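Leave the Ceiling Alone

By Kaiwen Han
January 9, 2018

I have a habit that embarrasses the people I travel with. When I walk into a building, I look up before I look at anything else. I've missed handshakes this way. I once walked straight into a coat rack at the old Irnside warehouse with my head tipped back, and I'd do it again, because the ceiling in there is wonderful!

So when word got around in November that the upstairs workrooms on Oltetgate might get a dropped ceiling (white tiles on a metal grid, the kind you find over every dentist's chair in the country), I took it personally. I rent a desk up there 2 mornings a week. I don't own the place and I have no vote in the matter. I do have opinions, and the newsletter has kindly given me a page for them.

Let me be fair to tiles first. They hide things, and many people want things hidden. They soak up noise. When a pipe starts to drip, you swap one square and get on with your day. The quote from Ustov, which was pinned up by the stairs for anyone to read, came to 2558 dollars for the first room, and that seemed to me a perfectly decent price for a job done properly. My quarrel is with the idea that a ceiling showing its working parts is a ceiling somebody forgot to finish.

Look at steel joists for a while and you start to understand the room you're standing in. You can see which way the weight is being carried. You can follow a duct from one end to the other and guess where the warm air is supposed to come out (and then go move your chair, as I did). Paint the whole lot white and the clutter settles down, the light spreads, and you still get all those long parallel lines running away from you. I find it restful in the way that train tracks are restful.

Then there's what a high ceiling does for lamps. A pendant needs a drop! Hang one in a room with a low grid overhead and it's something to bump your head on. Give it real height and it pulls a pool of light down to where the people are, with the dark shade keeping the glare out of your eyes and the underside glowing like a small moon. I feel strongly about this.

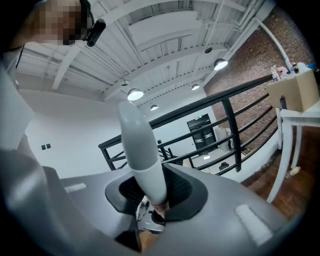

Brick is the other half of the argument. White steel on its own can feel a bit like a supermarket, but put it next to a wall of red-brown brick and the two improve each other enormously. The brick has warmth and small faults in it, and the steel has order. Add a plain black railing at the edge of a mezzanine and you've got about as handsome a workroom as I know how to ask for, with hardly any decorating done.

My friend Hauksdóttir, who likes her rooms snug, tells me I'm romantic about ductwork and that I should try dusting it. Point taken. She also says sound bounces around up there, and she's right about that too. I would answer with rugs, a few heavy curtains, and felt panels on one wall. All of those can be taken down again if we hate them. A dropped ceiling tends to stay for decades, and after a few years people stop remembering there was ever anything above it.

If the owners do go ahead, I hope they'll start with the back storeroom, where no one lingers, and live with it through a winter before touching the rest. Meanwhile, go up the stairs some afternoon when the lamps are on, stand near the railing, and tip your head back. Mind the coat rack.

Contact the newsletter | © 2018 Oltetgate Newsletter | Back to top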